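Clesto Door Set, data card and review notes
Version of January 2018

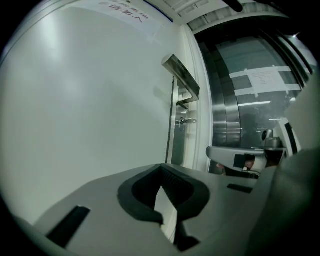 Clesto is the door-opening part of the Ruvo hand-held gripper kit. You get a pair of grippers, a charger, a licence nobody in our office has read to the end, and 2,233 recorded goes at doors and handles. We bought it to see if our own arm could learn to leave a room.

What is in it
Lever handles: 880 recordings
Round knobs: 493 recordings
Sliding doors, cupboards and the rest: nearly 700
The remainder is filed under "other", and deserves it.

Layout
One folder per door. Each holds the video, the jaw opening over time and a short text note. The notes vary from careful to "door".

What we liked
The grippers start up quickly and the jaws are easy to swap. Left and right recordings line up in time, which the older Ullano kit managed only on good days.

What we didn't
Shiny metal and glass upset the tracking — the supplier suggests choosing duller doors. Spare jaw pads come only in packs of ten. The loader script wants its folder names in lower case and will sulk without an error message.

Known gaps
No fire doors, no revolving doors. Iordache, the add-on for locks, was promised for June and is still listed as "soon".

Licence
Research use only. Ask before passing it on.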